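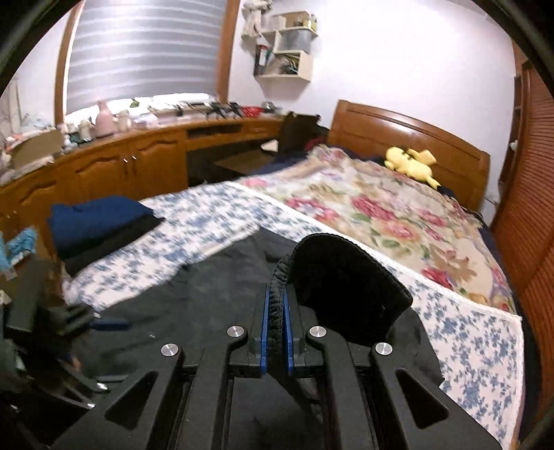

Uneck hand-held gripper: pre-use checklist, with my comments

Sat 16 March. Checked by me, second look by Phúc Tô. Unit on trial from Gremus. I've added notes as I went, so sorry in advance for the length!

1. Finger pads seated and clean
OK. Both blue pads sit flat and face each other properly. I wipe them with a barely damp cloth before I start (lint builds up faster than you'd think when it's all laundry).

2. Pads meet evenly on thin fabric
OK. I like to test this on a ribbed hem, like the one on the black cloth on the bed. If the pads are crooked you'll feel one side grab first. Steinar Stougaard at Gremus says to try a single layer too, so I did, and no complaints.

3. Screws on the linkage plates
OK, all four tight. Please don't crank on them! Snug is plenty.

4. Finger arms, cracks or bends
OK. Look hard at the base by the triangular cutouts. Phúc found a scuff there and we argued over it for a while, but it's cosmetic.

5. Trigger return
NEEDS ATTENTION. It's a little lazy coming back after a long squeeze. Still usable, but I've asked Gremus for the stiffer spring. The Sung we tried in December had a much snappier trigger, though my hand was sore by lunch, so I'm torn.

6. Straps and buckles kept away from the jaws
OK. Move belts, bag straps and anything with a metal buckle to one side before you start folding. I'm fussy about this one.

7. Grip comfort
OK for up to 18 minutes at a stretch, then I want a break. Phúc has bigger hands and doesn't care.

8. Carry case and spare pads
FAIL. Case is fine, spare pads missing. The packing slip says 2 and I have none. Emailed Steinar.

Overall: fine to use on clothes and bedding. I'm holding off on the Nultside service plan until items 5 and 8 are sorted, and I'd like to see what the price looks like without the pickup option. Recheck in 7 days, Phúc's turn to fill this in.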